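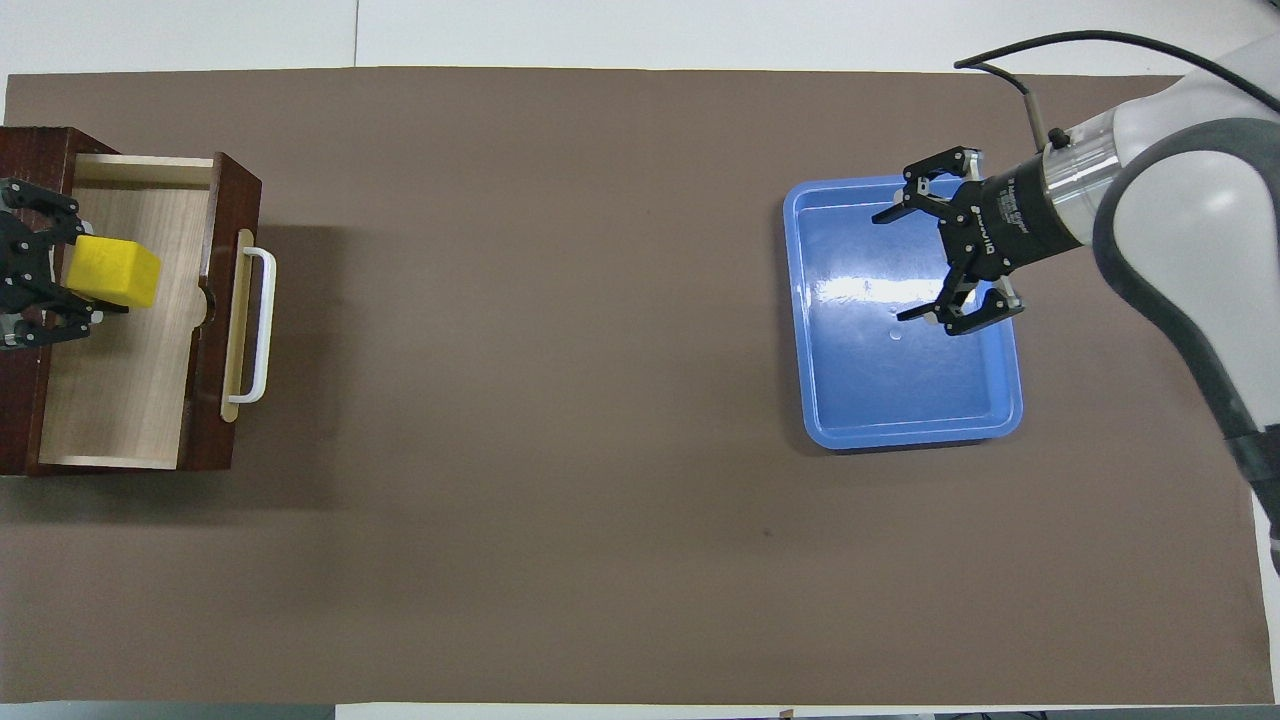
6 min read

How does the planner decide which arm should move when both of them could do the job? It asks a small scheduler for the cheapest next move, where cheap means the fewest seconds of the other arm standing still, and then it checks that answer against the space the two arms would have to share.

4.2 Handing out the work

Okay, so this is the part of the system I rewrote the most. When Aroha Pryor and I started on Gollska in December, we had one big planner that treated both arms as a single machine with a lot of joints. It worked on paper! It also took forever, and whenever a cube moved a little we had to throw out the whole plan and start over. Hye-jin Jang looked at our logs and asked why the left arm needed to know anything at all about the right arm's elbow while it was busy inside a drawer. I didn't have a good reply, and the single planner was gone by the end of that month.

What we have now is 2 planners, one per arm, plus a thin layer between them that we call Clustport (the name was a typo in a config file and it stuck). Each planner sends Clustport a request that says, more or less, "I'd like this chunk of space for this long." Clustport either grants it, delays it, or sends back a smaller chunk. Figure 3 has the drawer-and-tray layout we used for most of the tuning: the left gripper has a yellow foam cube between its fingers inside the drawer, and the right one is open over the blue tray. The stretch of brown paper between them is what the arms end up arguing over, and pretty much every interesting bug we had lived in that stretch.

Figure 3. Drawer-and-tray layout. Left gripper on the cube in the drawer, right gripper open over the empty tray.

Perception runs separately and feeds both planners the same list of objects. I like foam cubes because the color segmentation is easy, but glossy plastic gave us a lot of grief. You can see the glare on the tray in Figure 3, and an early version of our detector (we'd trained it on matte bins only, my fault) kept reporting bright patches like that as objects. We fixed it by requiring every detection to have some height above the surface it sits on, using the depth estimate, before it's allowed onto the list. That one check took an afternoon to write and saved me weeks of squinting at replays.

For tuning we ran 4,000 simulated episodes in Petrenko, our in-house simulator, and kept 1,803 of them where both arms had an open request at the same moment. The rest didn't exercise the scheduler, so they tell us nothing about it. On the kept set we swept the delay limit, meaning how long Clustport may hold a request before it has to answer. Short limits made the arms twitchy, with lots of starts and stops, and long ones left an arm parked while a perfectly good path sat open. We settled on 40 milliseconds and haven't touched it.

One thing I'd still change is how a gripper's claim on the drawer gets released. Right now Clustport lets go of the whole volume only once the wrist has cleared the rim, so the other arm can't start its approach early. Aroha has a branch that releases it in slices, and the first runs look smoother to me, but we haven't tested it enough to report numbers. The results in Section 5 all use the older rule.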